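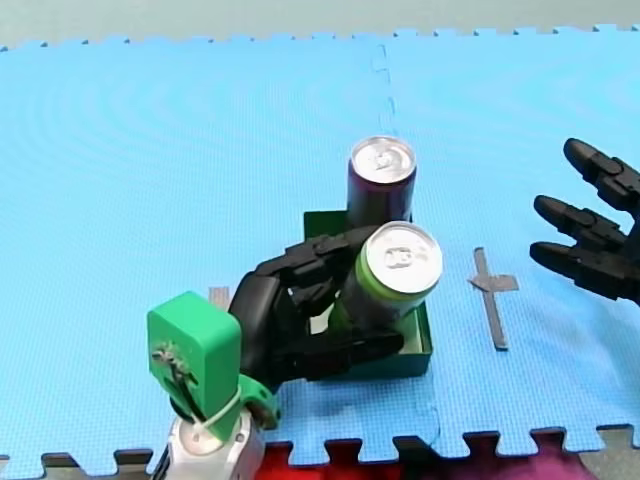

Stuck on the hard shoulder with a flat and no spare

Posted November 12, 2025

If you've driven the Flodwood bypass lately you'll know the stretch just past the services where the surface is all patches. That's where my back left tyre gave up one evening in October, with a bang I first took for the lorry next to me. I got the car over, put the hazards on and climbed out of the passenger side in the drizzle, feeling very grown up and a bit sick.

Then I opened the boot and remembered that my car doesn't have a spare. It has a bottle of gunk and a little pump, and gunk is no use at all when there's a hole in the sidewall you could post a letter through!

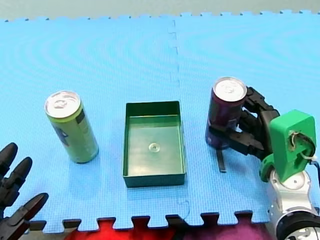
by the woman in the wet cardigan | Filed under: Driving, Moaning

So I rang the breakdown people, stood behind the barrier and waited. After a bit a van pulled in behind me with its orange lights going – Durrani Recovery on the side – and the driver wasn't even the one I'd called. He'd dropped a car off up the road and saw me on his way back. He put out cones, gave me a hi-vis that came down to my knees and stayed until my own truck turned up. 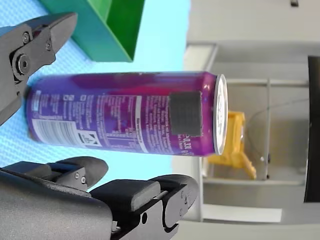 He wouldn't take any money for it either, and I did try. He just told me to get myself a proper spare and to stop standing so close to the car (fair).

The next morning I went to Cusumano Tyres, who wanted 485 for a full set or 628 with the wheel alignment. I went for 2 new ones on the back and said I'd think about the rest. I'm still thinking. The spare wheel kit is ordered, though, from Brulus, and it should fit in the well under the boot floor if I move the jump leads.

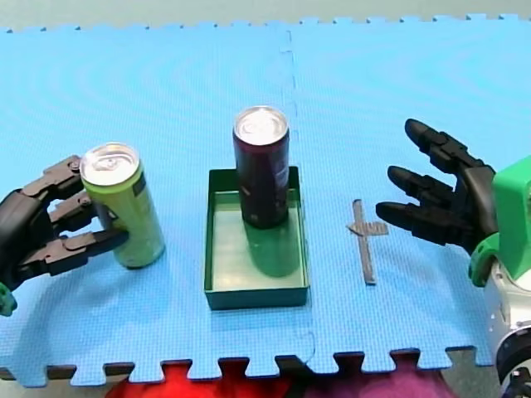
Green can, blue mat

I've done nearly 1,000 miles on the new tyres now and I still turn the radio down every time I go past those services. The patches are still there, by the way. I've reported them again.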